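新闻稿

Jutbridge 北岸步行街区规划获通过,Stedow 路将重新连到河边

供即时发布

Jutbridge 市议会昨晚通过了北岸步行街区规划。Stedow 路从旧邮局到河堤的 200 米路段将改为步行优先街道,沿线被停车场隔断的小巷重新打通,河堤上那段一直锁着的台阶也将向公众开放。表决在晚上九点过后结束,旁听席上掌声响了好一阵子。

对在北岸住了多年的人来说,这是一件盼了很久的事。Stedow 路离河很近,站在路口就能闻到水的气味,可是真要走到水边,得先绕过一片露天停车场,再穿过一条没有信号灯的辅路,推婴儿车和坐轮椅的居民干脆就不去了。新的规划把这条路拉直,让人从旧邮局门口出来,一路走到河堤,中间不用再跟汽车抢道。

“我小时候,外婆带我走的就是这条路,那时候还能一直走到底,”北岸街坊联合会发言人 Raelene Rakena 说,“后来路还在,就是走不通了。昨晚听到结果,我第一个念头是打电话给我妈妈,告诉她明年可以散步过去了!”

规划是怎么来的

市里最初提出的方案跟现在很不一样。那一版打算把停车场改成一栋商住综合楼,底层临河的一面留给卸货通道。方案公布以后,联合会一共收到 465 份书面意见,有打印的,有手写的,还有一份是画在牛皮纸上的地图,把每一处能坐下来歇脚的矮墙都标了出来(那张地图后来真的进了规划附件)。意见里提得最多的是日照、台阶,以及周边老店能不能继续开下去。

市规划处随后撤回原方案,委托 Varnitz 景观与城市设计事务所重新做街区研究。Varnitz 的设计团队在北岸租下一间空铺面,前后办了 11 场街头工作坊,早市时开一场,放学后开一场,晚饭后再开一场,为的是让上夜班的人也能来。铺面的墙上贴着大比例平面图,谁都可以拿笔在上面写字。

“工作坊头几天,大家一进门就问楼要盖多高,”Varnitz 项目负责人 Said Abou Zeid 说,“再往后,问的就是树种在哪边,长椅朝哪个方向,下雨天水往哪里流。这些问题特别好,我们的图纸改得很厉害,改完我自己也更喜欢了。”

主要内容

步行优先路段。Stedow 路旧邮局以南路段全天限速,上午十时以前允许送货车辆进入,其余时间只对居民车辆、急救车辆和自行车开放。路面与人行道取平,沿用现有的石材路缘作为分界,视障行人可以用盲杖辨认。

小巷。停车场东侧的两条小巷重新开通,分别接到学校后门和 Ebrahimi 面包房的院子。Ebrahimi 一家同意把院子白天的通行权无偿交给公众,院门由店里早上开、傍晚关。面包房在那里做了三代人,老主顾都知道院子里有一棵无花果树,这棵树原地保留。

河堤台阶。现有台阶修缮后开放,旁边增设坡道,坡道的坡度按轮椅自行通过的标准设计。台阶下面的平台不设固定摊位,留给钓鱼的人和坐着发呆的人。

建筑高度。停车场地块西半部分仍可建房,高度不超过旧邮局的檐口。底层必须面向河道开门,卸货改到北侧。规划文本对这一条写得很细,连门与门之间的距离都有规定,联合会认为这是整份文件里最有分量的一页。

树木与排水。沿街种植以本地树种为主,树坑连成一条浅沟,暴雨时先让雨水在沟里停一停再流向河道。低洼的 Stedow 路南口过去每逢大雨就积水,住户得往门口堆沙袋,规划把这一段列为最先动工的部分。

关于停车

停车是讨论中争得最凶的题目,也理应如此。不少店主担心客人没地方停车就不来了,住在楼上的老人担心子女周末探望不方便。规划的办法是把被取消的车位转到火车站后面的市属停车楼,居民凭地址登记可以按原价使用,店铺可以为顾客代付头一个小时的费用。沿街另设无障碍车位和短时上下客位,位置由沿街住户和店主一起在图上定。

五金店店主 Vaughan Tamihana 曾在听证会上投书反对,后来参加了多场工作坊。“我到现在也没有全部被说服,卖水泥的总归需要有人把车开到门口,”他说,“不过送货时段是照着我们店的时间表改的,这一点我认。等街修好了,我打算把花架摆到外面去,看看怎么样。”

联合会欢迎这样的意见,也会继续把店主们的担心带到施工协调会上。规划里写明,步行优先路段开通满一年后要做一次公开评估,评估结果和原始数据一并公布,送货时段和限速安排都可以据此调整。

施工安排

工程分两期进行。第一期从 Stedow 路南口的排水和路面做起,六月进场,施工期间两侧人行道轮流保持通行,商铺照常营业。第二期包括小巷、台阶和坡道,等河道枯水期再开工。市工程处会在旧邮局的橱窗里张贴每周进度,夜间作业须提前通知沿线住户。
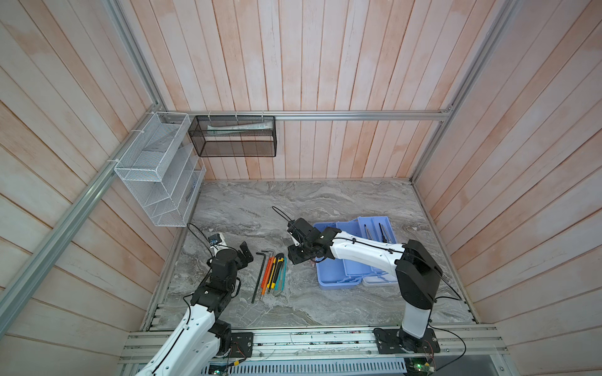 Delwyn Trevaskis

市规划处处长 Glenys Henare 在表决后表示,北岸的经验会用到别的街区去。“先把铺面租下来,把图贴上墙,再谈方案,这个次序我们以后要坚持,”她说,“有人觉得这样慢。可是上一版方案光是撤回重来就花了多少时间?这回图纸送到议会,议员们问的问题,街坊们早就问过了,答案都在附件里。”

规划附件值得一读。里面除了那张牛皮纸地图,还收录了工作坊里的全部书面留言,有支持的,有反对的,也有跟规划毫不相干的(一位小朋友要求河里要有海豚)。附件还整理了 Stedow 路的街道变迁,从有轨马车的年代讲到停车场铺沥青的那一年,配有旧地契和老门牌的说明。想看纸质版的居民可以到市图书馆二楼地方志阅览室借阅,阅览室也接受大家补充家里的老照片和口述回忆。

接下来,联合会最关心的是细节怎么落地。长椅有没有靠背和扶手,路灯会不会照进二楼卧室,树苗头两个夏天由谁浇水,这些都还要一件一件地谈。市里已经同意每个施工阶段开工前在街上办一次现场说明会,设计方和施工方都到场,图纸摊开来看。第一次说明会定在南口排水工程进场之前,地点在旧邮局门前,上午十时开始,欢迎带着孩子、带着狗、带着问题来!

联合会还在征集北岸路名牌的设计建议。两条重新开通的小巷在老地图上有名字,后来的官方地图把它们漏掉了,居民里流传的叫法也不止一种。有的人家叫它“面包巷”,有的人家叫它“后门巷”,学校的孩子们又有自己的叫法。建议可以写在卡片上,投进旧邮局门口的信箱,也可以直接交给 Ebrahimi 面包房柜台。截止时间会和说明会的通知一起公布。

Raelene Rakena 说,她自己已经投了一张卡片,名字暂时保密。“我只希望名牌挂上去的那天,外婆当年的老邻居们都能走过去看一看,走平路,慢慢走。”

关于北岸街坊联合会

北岸街坊联合会由 Jutbridge 北岸的居民、租户和店主组成,关注街道、公共空间和老建筑的使用与保护,对所有在北岸居住或工作的人开放,不收会费。联合会每月在市图书馆举行公开聚会,会议记录全文张贴在图书馆公告栏。

媒体如需采访或索取规划图纸,请与联合会新闻联络处联系。编辑可自由转载本稿,转载时请保留联合会名称。

(完)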